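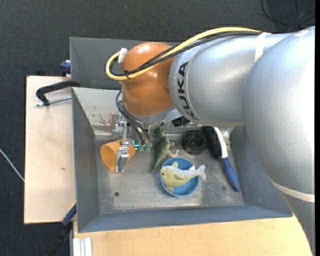 Gray metal bin with an orange cup, a blue bowl and a toy dinosaur.

Sorting mixed small items in a metal bin

An open metal bin suits the household odds and ends that have no fixed place: cups, bowls, small toys, spare lids. It wipes clean and does not hold odors. The drawbacks are noise and scratching, and both can be reduced.

Choosing the bin
Measure the shelf first and leave 2 inches of clearance on each side for your hands. Check the inside edges with a dry cloth. If the cloth snags, file the spot smooth and wipe away the dust before use. Galvanized bins should not hold food or unwrapped utensils. Use them for closed containers and toys only.

Loading
Keep to a single layer. Once items are stacked, the lower ones are forgotten and the upper ones get scratched. Bowls go in first, flat on the floor of the bin. Cups can lie on their sides, and the open end should face a wall so that small parts do not collect inside. Toys with tails, horns or thin limbs go in last and rest on nothing fragile.

Glass and thin ceramic do not belong in a metal bin. Store them upright on a lined shelf.

Lining
Cork sheet, felt and ribbed rubber all work. Cut the liner slightly smaller than the floor of the bin so it lifts out without bending. The Dorkesier ribbed mat can be trimmed with kitchen scissors. Felt is quieter but must be fully dry before it goes back in.

Cleaning
1. Empty the bin and shake out the liner.
2. Wash the inside with warm water and dish soap. Avoid steel wool.
3. Rinse, then dry at once, corners included.
4. Treat any rust spot with a paste of baking soda and water. Leave it for up to 2 hours, rub with a soft brush and rinse.

Plastic cups and bowls can be washed at the same time. Check toys for battery compartments before putting them in water.

Sort the contents fully once a year. February is convenient, when the holiday items have been put away.

Page updated 2020-10-05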